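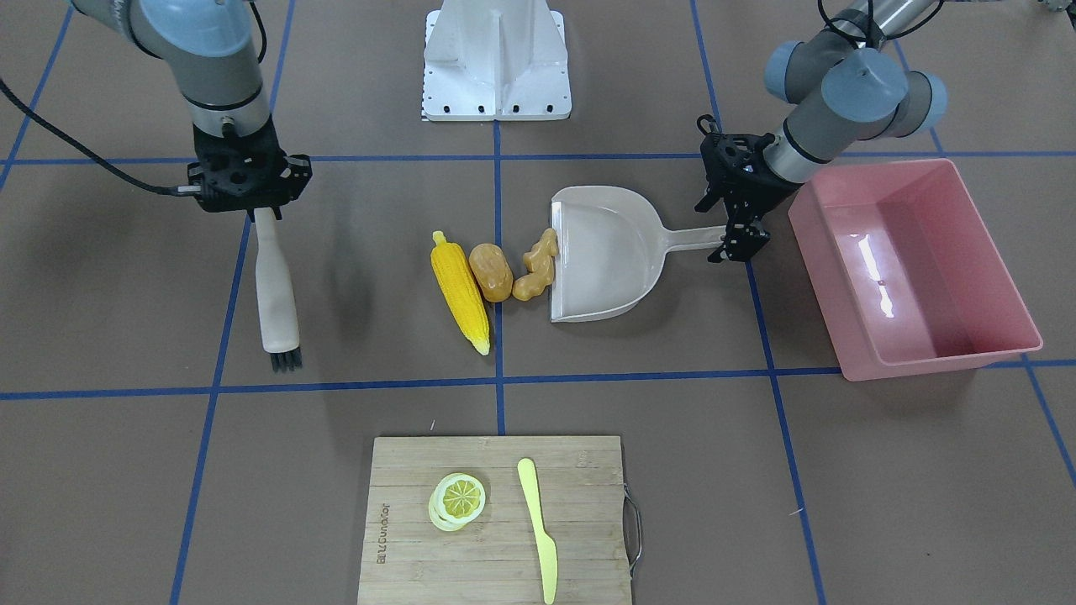

Sunita Thibodeaux wrote under my previous review that such a cell does not remove any work, it only moves the work from the person with the brush to the person with the tablet, and she asked that I say clearly if this is also so with the Plomon. Partly yes. I will try to be exact about which part.

## Plomon two-arm cleanup package, after eight weeks

At Kubíček we prepare vegetables for canteens, and the sweeping of the tables between batches was always the job that people passed to each other. The Plomon package is sold to us by Trurkance and it covers one task: one arm holds the dustpan, the other arm holds the brush, and what is on the table should go in the pan and then in the bin. We train it on toy food at a practice table, so a mistake there costs us no real vegetables.

**The setup.** The manual is good and the language in it is simple. Marking the table with tape took a morning, and the tape must be replaced when the corners start to lift. Small parts like the dustpan and brush you buy yourself. We took ours from Fito, and I recommend to buy a second set immediately, because one worn brush can stop the whole practice. 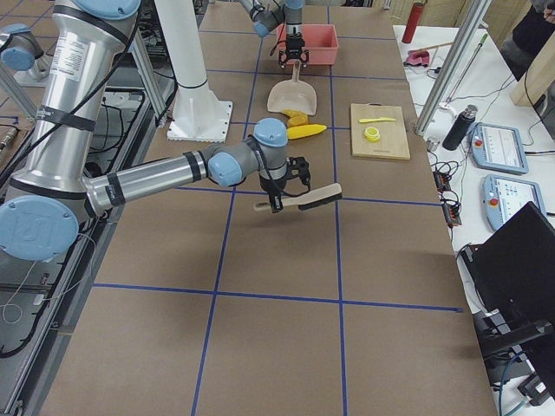 The training of the staff is where the real cost is. Trurkance offers a course of two days, and for us this was too short for the people who had never touched a robot. Mei Iwasaki learned it the fastest and now teaches the others, but her pay was adjusted only after she asked for it. I would also plan the side bench better than we did. Both pendants lie there flat beside the power strip and its cables, and a person who needs the red stop button has to reach down for it and choose the right one. A wall holder for each pendant costs little and should be in the box.

**What it does well.** Long objects are swept with good repeatability. The arms hold their tools firmly and they wait for each other politely, if I can say it so. Jhonatan Bermúdez had pain in his wrist from the sweeping, and he says the evenings are easier for him now.

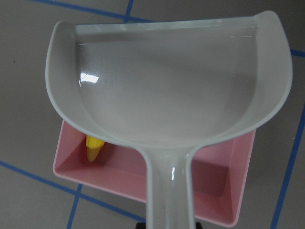

**What it does less well.** Round things roll. When something escapes from the sweep, the program makes one more try and then it calls a person, and the sound of this call is the same as the sound of our oven. Clyde Obi asked the support to change it and received an update on 6th May – the new sound is better, but it is still too quiet next to the dishwasher. A full cycle takes around 40 seconds, and a person is faster.

**The people.** No one lost the position here. The job is different, though: less bending, more watching, and watching is tiring in another way. We rotate now after each batch. Essam Benmoussa prefers the old way and sweeps his own table by hand, and we let him.

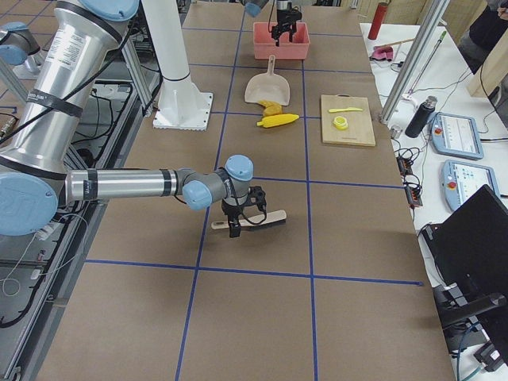 I would buy it again for the practice table, and for the main line I would wait for the next version. The yearly support is a separate contract, so ask for that price in writing before you sign, and ask also who pays for the travel of the technician.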